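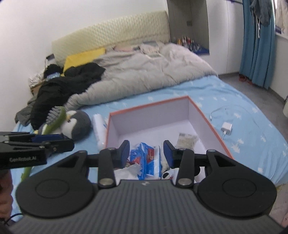 Figure 1. View from the wrist camera of one hand-held gripper above the open box, bedroom setting. The second gripper, at left, is against a green brush-like object.

Grasp Segmentation in Two-Handed Tidying Demonstrations
Project report, Pravesh Ngubane
Robotics Methods, Verstead College

Summary

The project tested whether the start and end of a grasp can be found in hand-held gripper recordings from the finger opening signal alone, or whether the wrist view is needed as well. The task was box packing on a bed. A threshold method on finger opening was compared with the same method plus a simple image check between the fingers. The image check removed most of the false grasps. It did not help with soft packages, and it made the timing of releases slightly worse.

1. Background

Demonstrations collected with hand-held grippers are normally stored as one long recording per session. Before they can be used to train a policy they have to be cut into short pieces, each with one object and one action. Cutting by hand is slow. In the set used here, a trained annotator needed 40 minutes for each session, and two annotators did not always agree on where a grasp began.

An earlier course project, referred to below as Haddad after its code repository, cut recordings by finger opening only. It was written for a table task with rigid blocks. Each block had one known width, so a closed gripper with a gap of that width was a grasp and anything else was not. Household items have no single width. A flat packet can be held with the fingers almost touching, and in the opening signal this looks the same as closing on nothing.

2. Task and data

The operator holds one gripper in each hand and moves small items into or out of an open box placed on a bed. The items were not standardized. Packets, wrappers, a tube, soft toys and charging accessories were left near the box or inside it, and the layout was changed between sessions. Bedding was left as found. The room background was not covered or cleared.

The set has 16 sessions and 150 labeled grasps. Each session was recorded from both wrist views with the finger opening logged on the same clock. All sessions were recorded in August, in daylight, with the curtains in whatever position they were in.

Labels were made by the author and by a second annotator using the Trono labeling tool. A grasp start was defined as the first image in which both pads touch the object and the object moves with the gripper. A release was defined as the first image in which either pad has left the object. Where the two annotators differed, the later of the two start labels was used. This choice favors methods that react late, and it should be kept in mind when reading Section 5.

3. Baseline method

The baseline takes the opening signal, smooths it with a short median filter and looks for a fall followed by a flat section. The start of the flat section is reported as the grasp start. The next rise is reported as the release. Left and right grippers are processed separately.

Two parameters were set on three sessions and then fixed. These three sessions were not used in the results.

4. Image check

The second method runs the baseline first and then looks at a fixed window in the wrist view. The window covers the space between the two finger pads near the tips. Its position follows from the opening value, so it narrows as the fingers close.

Two quantities are computed in the window. The first is the amount of pad color. The pads are dark blue, and when the fingers close on nothing the window is almost all pad. When something is held, another color usually separates the two pads. The second is motion. If the gripper moves and the contents of the window stay still relative to the fingers, the object is taken to be held. If the contents slide through the window, they are taken to be background.

The method has an obvious weak point in this setting. Figure 1 has the fingers open with a bright blue package directly between them in the view. Nothing is held. The colors in the package are close enough to the pad color under some lighting that the first quantity becomes unreliable, and in those cases the decision depends on motion only. The fitted sheet under the box is light blue and caused less trouble.

No learned detector was used. One was considered, but the labeled set was too small to train it and leave a fair test.

5. Results

The baseline found nearly all the labeled grasps, and it also reported 19 grasps that were not in the labels. Most of the extra ones fell into one group. Operators often closed the fingers partway while moving from one item to the next and held them there for a moment. The opening signal falls and goes flat, which is exactly what the baseline looks for.

With the image check, most of this group was rejected by the motion test. The fingers were partly closed, but the box wall or the bedding could be seen passing behind them.

The remaining errors were of three types.

Soft packages. Crinkled wrappers deform after first contact, and the opening keeps falling while the object is already being lifted. Both methods reported the start late.

Handover between grippers. When one gripper passed an item to the other, the second gripper entered the window of the first. The motion test then saw two moving things and gave no stable answer.

Brush and handle shapes. A long item held near one end can swing. Its held part stays still in the window, but a loose part may cross it. This was seen with the brush in two sessions.

Release timing was worse with the image check than without it. The window still contains the object for a short time after the pads have left it, particularly when the item is set down on other items in the box. The baseline reacts as soon as the opening rises. The final version therefore uses the image check for grasp starts only and takes releases from the opening signal.

6. Discussion

The opening signal is cheap and well timed but cannot tell a thin object from no object. The wrist view can in most cases tell them apart. Using each for one end of the grasp gave the best agreement with the labels on this set. Whether it would hold for another gripper is unknown. The window geometry was measured for this finger shape and would need to be measured again, and pads of another color would need a new color threshold.

The set is small and was recorded in one room. Sessions share many of the same items, so results on held-out sessions are not results on new items. A split by item was planned but several items appeared in every session, and there was no clean way to make it.

The effect of the label rule in Section 2 was checked by repeating the comparison with the earlier start label. The ranking of the methods did not change. Start errors became larger for both.

7. Further work

The handover case should be treated first. Both wrist views are on one clock, so the opening of the second gripper is known at the time the first view becomes unclear. A joint rule that allows one release only after the other gripper has a confirmed grasp would be simple to add. A first version is in the project folder under Getano but has been run on one session only and is not reported here.

Motor current or pad pressure would settle the thin-object case directly. Neither was logged.

Appendix: files

Labels are stored as one text file per session and per hand, with start and release given as image numbers. Sessions used for parameter setting are marked in the index. The script for the opening signal runs without the images. The image check needs the wrist recordings at full rate, as the motion test failed on the reduced copies.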